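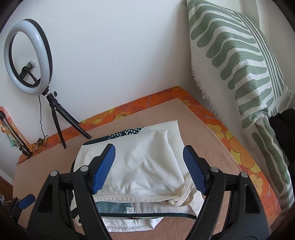
La ropa doblada sobre el tablero beige: arriba la prenda blanca con su cordón, debajo el estampado de hojas. En la etiqueta se lee XL, 170/92A.

Buscar en la galería...

Doblar y guardar: la ropa de verano

Esta galería reúne el trabajo de agosto en el cuarto de la ropa de Prematstead. Hubo que revisar 152 prendas, decidir cuáles seguían en uso y dejarlas listas para los estantes nuevos. El método es el mismo que ya usamos en Flanotstead, con algunos cambios en el orden de los montones.

Las prendas se agrupan por talla antes de doblarlas. Dentro de cada talla van primero los pantalones y después las camisetas. Lo de punto queda para el final porque ocupa más y conviene ver cuánto sitio sobra. Las prendas que llevan etiqueta cosida se doblan, siempre que se puede, con la talla a la vista — así no hay que deshacer el montón para buscar una XL.

El cordón da más trabajo de lo que parece. Si se queda dentro del pliegue, marca la tela. Si cuelga, se engancha con el montón de al lado. Nosotros lo dejamos por fuera, recogido junto al doblez, y lo metemos debajo solo al colocar la pila en el estante.

Con las telas finas no insistimos en que el rectángulo salga perfecto. Una prenda blanda se arruga un poco aunque se doble con cuidado, y al ponerle otra encima se asienta. Los estampados los intercalamos con prendas lisas para distinguir cada capa desde el borde.

Los estantes son de Vodeck y tienen 20 huecos. En cada uno caben 15 prendas ligeras sin apretar. Quedaron 2 huecos libres, que de momento se usan para las fundas de almohada. Las cajas con la ropa de invierno siguen en el almacén de la calle Szczepańska y no se tocarán hasta que cambie el tiempo.

Lo que estaba gastado se apartó para trapos. Las prendas con la goma floja se guardaron en una bolsa distinta — casi todas tienen arreglo y las coseremos cuando haya una tarde tranquila.

Compartir 15
Comentarios 2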